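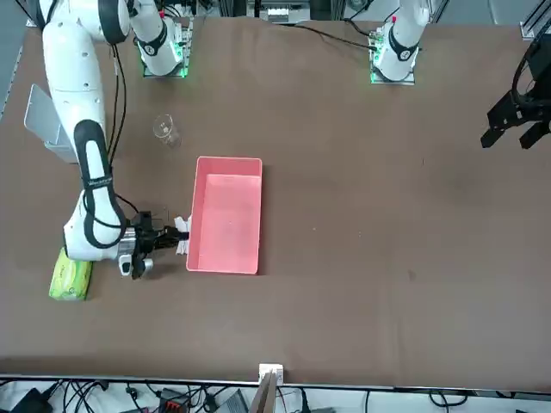 Fig. 1. Right arm holding a white cloth at the side of the pink tray.

Repairing the Hallway Walls at the Papadakis House
Project report, Building Trades and Renovation
Conceição Macedo
Submitted Feb 26, 2024

Introduction

When we were told to choose a repair job for our project and follow it from the first visit to the last coat of paint, I already knew which one I wanted. The Papadakis house on Dasden Street has a long upstairs hallway with old plaster walls, and they had been cracking and bulging for as long as the family could remember. I had walked through that hallway on an earlier visit with my supervisor, Mariann Szekeres, and she had tapped on the wall with her knuckles and told me to listen. It sounded like a drum in one spot and like a rock a foot away. I was hooked right then!

The question for the project was a simple one. Should the old plaster be saved, or should it come down and be replaced with drywall? I went in fairly sure that drywall would win, and a good part of this report is about how I changed my mind for one wall and kept it for the other.

Looking at the walls

Plaster in a house of this age is spread over thin wood strips called lath. The wet plaster pushes through the gaps between the strips and curls over behind them, and when it hardens those curls (they are called keys) hold the wall up. If the keys break, the plaster is only hanging there out of habit, as Mariann puts it.

I went along both walls tapping and pressing with my palm, and marked the loose places in pencil. On the east wall the loose plaster ran almost the full length, and near the bathroom door it moved in and out when I leaned on it. There was a brown stain under the old vent pipe as well. The roofer had already taken care of the leak, but the plaster there came off in my hand like stale cake. The west wall was a much happier story – long cracks, yes, but the plaster on both sides of them was tight.

So we decided to strip the east wall and save the west one. The two walls together came to 152 square feet after I took out the doors, a smaller number than I had guessed by eye.

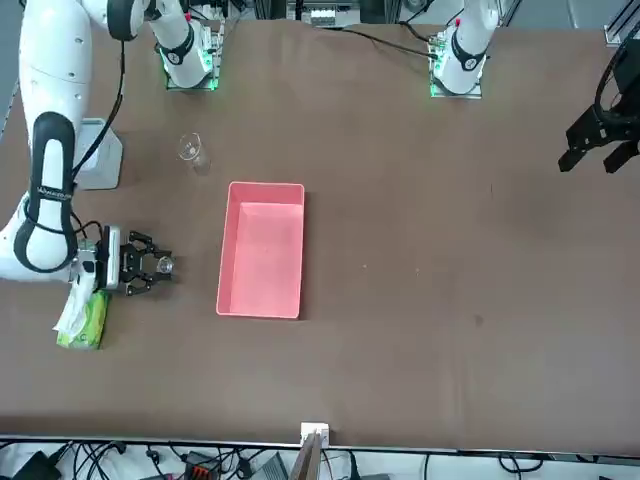
Taking down the plaster was the dirtiest job I have ever done. We taped plastic over every doorway, laid heavy paper on the floorboards and put a fan in the end window blowing outward. The paint had been tested ahead of time and came back clear of lead, and I would not have been allowed to touch it otherwise. Even so we wore masks the whole time, and I still found grit in my ears at supper.

We left the lath in place. I had expected to pull it off, but Mariann pointed out that the door trim had been set to the thickness of lath and plaster together. If we took everything back to the studs, the new drywall would sit too deep and all the trim would stick out past it. With the lath left on, a thin board came out almost level with the trim, and we only had to add narrow cardboard shims at the bathroom end.

Cutting the panels taught me to measure from both sides. My first piece fit beautifully at the top and left a gap at the bottom wide enough for a pencil, all because the corner leaned. I kept that piece and cut it down later for the space over the closet.

Saving the west wall

For the cracks, I scraped each one into a shallow V, brushed out the dust, dampened the edges and filled them with setting compound from Altine. Mesh tape went over the top, then two wider coats of ordinary joint compound. I sanded too soon after the first coat and tore up a good bit of my own work, so please learn from me and leave it overnight, even if it looks ready!

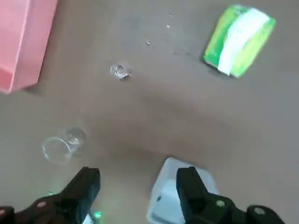

Priming mattered more than I knew. Bare drywall, old paint and fresh compound all soak up paint differently, and without primer you see every patch as soon as the light comes in sideways. We used Deter primer on both walls, and a stain-blocking coat by the old vent pipe as well, then the family's choice of a soft cream.

Cost and time

The full job cost $1,219 in materials, dump fees and tool rental. My own estimate had been lower. I forgot the dump fees completely, and I bought one bucket of compound when I should have bought two. The work took 5 weekends, and more of that went to waiting for compound to dry than to anything I did with my hands.

What I would do differently

I would take down the trim around the bathroom door next time. I worked around it to save an afternoon, and the joint there is the one part of the hallway I am not proud of. I would also set up a strong work light low along the wall before sanding, as Mariann did when she checked my work. She circled a dozen little ridges that I had missed in daylight, and she was very kind about it.

I want to thank the Papadakis family for putting up with plastic over their bedroom doors, and Mariann for her patience. The stairwell is still the old plaster, with a crack running down from the ceiling, and I have asked if I can come back for it in June.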